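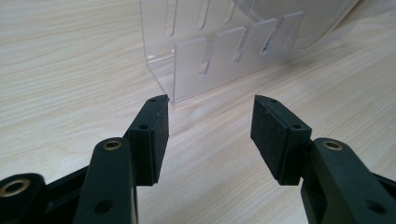

3.2 Setting and booking records

The study drew on two public libraries, Filcombe and Mendcombe, which belong to the same regional service and share a catalogue, a membership card and a set of borrowing rules. Filcombe is the older building. Its study area runs along the north wall of the main floor and is separated from the children's collection by shelving only. Mendcombe moved to its current site after the local secondary school closed its own library to evening users, and its study area is a separate room with a door.

Both branches let members reserve a seat at a shared table through Skedex, the booking system that the regional service also uses for its meeting rooms. A booking is made in blocks of one hour, to a maximum of three blocks a day. Members can book online or at the desk. Staff release a seat if the person has not checked in within fifteen minutes of the start, and it then goes back into the system for anyone to take. Seats that are not booked may be used by walk-in visitors, who are asked to give up the seat when a booking begins.

The study tables at both branches were supplied by Nikolaidis under a single order and have the same pale wooden top with a fine, wavy grain (Figure 3). We mention this so that differences in use between the branches are not put down to the furniture. Chairs do differ. Filcombe kept its older padded chairs, while Mendcombe bought new ones at the time of the move.

We exported all seat bookings for a period of 26 weeks that began in March. After removing test entries and bookings made by staff for maintenance, 2,428 bookings remained for Filcombe and 3,296 for Mendcombe. Each record holds the branch, the seat, the start time, the number of blocks, the time the booking was made, and one of four outcomes: attended, released, cancelled by the member, or cancelled by staff. The regional service replaced card numbers with random codes before the file was passed to us. The same member keeps the same code across both branches, so it was possible to see who used both, but we had no access to names, ages or addresses.

Skedex also lets members leave a note when they cancel. The field accepts up to 1,000 characters, although most of the notes we read were a few words long. Two of the authors read every note and sorted it by the main reason given. Where a note gave more than one reason, we kept the first. Disagreements were settled by discussion, and a note that could not be settled was coded as unclear. Notes that contained personal details were left out of the quoted material in Section 4.

3.3 Measures

The main outcome was whether a booking ended as a release, which we treat as a missed visit. Late arrival is not recorded separately. A member who came after twenty minutes and found the seat gone would appear in the data as having missed the booking, even if they sat down somewhere else. Desk staff at Filcombe told us that they often moved latecomers to another free seat without changing the record. Staff at Mendcombe said they tried to make a new booking in such cases. The rate of missed visits at Filcombe is therefore likely to be overstated by comparison, and we return to this in Section 5.

Lead time was taken as the number of hours between making the booking and its start. Bookings made at the desk for immediate use have a lead time of zero and were analysed separately. We grouped the rest into same day, next day, and two days or more. Time of day was split into morning, afternoon and evening, using noon and five o'clock as the dividing points. Evening opening differs between the branches on Fridays, so Friday evening bookings were excluded from direct comparisons.

We did not measure noise. An earlier plan to place sound meters in both study areas was dropped when the heating at Filcombe was under repair, as the readings would have reflected the work more than the visitors. Comments about noise in the cancellation notes are reported as written.

3.4 Walk-in use

Booking records say nothing about people who sit down without a reservation. To get some sense of this group, staff completed a short form at the end of each shift, rating the study area as quiet, moderate or full. The forms were filled in more regularly at Mendcombe. Gaps at Filcombe fell mainly on Saturdays, when one person covers both the desk and the returns area. We use the ratings only as background and did not enter them in any of the models.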